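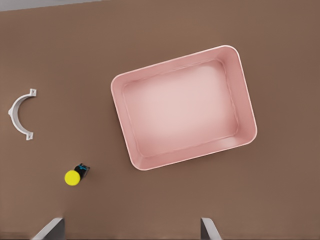 How long does it take to get the machine ready to sew?

Allow 30 minutes the first time, winding a bobbin included. Less after that.

SECTION 2: SETTING UP

Applies to the Stultitz Jidville sewing machine, all colors. If yours came from a Thibodeaux outlet store the foot control may be packed separately, check the small box before calling.

Unpacking

1. Cut the tape. Short blade, shallow cut, the dust cover is right under the flap.
2. Lift the machine by the carry handle and the base together. Never by the handwheel.
3. Pull off the blue tape. There's a piece inside the bobbin door too, people miss it.
4. Take the foam block out from under the presser foot. Lift the foot first.
5. Keep the foam. Repair shops want the machine sent in with it.

Caution: needle is already fitted. Keep fingers clear when the foam comes out.

Where to put it

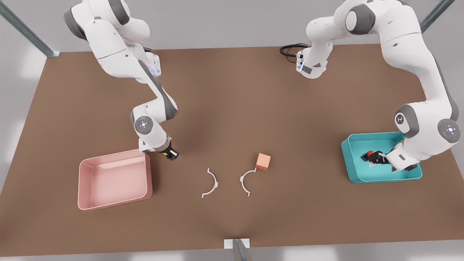
The machine is heavy for its size and walks at high speed if the surface is slick or the table gives. Push down hard on each corner of the table before you put anything on it. If it rocks, shim it or use another one. Card tables no. Glass tops no. A flat matte top is what you want, like the plain brown one shown here, no gloss for the feet to skate on. Note the gray floor showing at both sides and along the front too: the table isn't jammed between walls, and big projects (quilts, curtains) need somewhere to hang down on the left. Leave 10 inches behind the machine as well. Fabric piles up back there and then you're sewing crooked and don't know why.

Note: if you have the Prollholm extension table, fit it now, before the power cord. Slide off the accessory tray, snap the legs down, push the table on from the left until it clicks. Legs screw in and out for height. The top should be level with the machine bed. Run a hand across the join, you shouldn't feel a step.

Power and foot control

1. Switch off. Right side, low down.
2. Plug the foot control into the machine.
3. Plug the cord into the machine, then into the wall.
4. Foot control goes on the floor where your foot lands naturaly. On carpet put the rubber pad under it.
5. Switch on. Lamp comes on.
6. Press the foot control gently with the presser foot UP and no thread. Needle should move.

No lamp? Try another outlet. Lamp but no movement? Bobbin winder is probably pushed over to the right, push it back left.

Caution: switch off before changing the needle, the foot or the bulb. Every time. Don't use an extension cord that runs across a doorway.

Winding a bobbin

1. Thread spool on the pin, cap on. Use the cap closest to the spool size.
2. Thread around the small tension disc on top. Pull until it seats.
3. Through the hole in the bobbin from the inside, leave a tail.
4. Bobbin on the winder, push right.
5. Hold the tail, start slow. After a few turns stop and snip the tail close.
6. Wind until it stops by itself.
7. Push back left, cut, take it off.

Should be even and firm. If it's spongy or cone shaped the thread was not in the disc. Don't try to use it, strip it off and wind again.

Note: only the clear plastic bobbins supplied, or the same type. Metal ones fit but they sit wrong and the stitch goes loopy.

Dropping the bobbin in

1. Needle up, foot up, switch off.
2. Slide the cover toward you.
3. Drop the bobbin in so the thread comes off counterclockwise.
4. Thread into the slot, pull left, round the guide.
5. Leave a tail. Cover back on.

Threading the top

Presser foot UP. With the foot down the tension discs are shut and the thread just sits on top of them. Most of the calls we get about birds nests under the fabric are this.

1. Spool pin to the first guide.
2. Down the right channel.
3. Around the bottom, up the left channel.
4. Over the take-up lever. If you can't see the lever, turn the handwheel toward you till it shows.
5. Straight down, behind the needle bar guide.
6. Through the needle, front to back.

Now hold the top thread loosely and turn the handwheel toward you one full turn. The bobbin thread comes up in a loop. Pull it out with a pin and lay both threads to the back.

Caution: always turn the handwheel toward you. Turning it backward can jam the hook.

Test seam

1. Scrap of plain cotton, folded double. Not stretch.
2. Straight stitch. Length 2.
3. Foot down, needle down by hand.
4. Hold both thread tails for the first few stitches, sew slow.
5. Stop, needle up, foot up, pull the fabric out to the back and cut.

Look at both sides. Same on top and underneath, good, leave the tension dial alone. Loops underneath: rethread the top. Loops on top: reseat the bobbin. Only touch the dial if you have done both and it's still wrong, and then only half a mark at a time.

Machine walking during the test? Wipe the feet with a damp cloth, wipe the table, dry both. New feet have a film on them from the mold. Still walking, go back to "Where to put it" and check the table agian.

Noise: a steady hum and a light tick is normal. Knocking isn't. Stop, change the needle, try once more before you book a repair.

When finished, switch off, unplug, foot down on a scrap, cover on. Oiling is in the next section. Don't oil it now, it comes oiled.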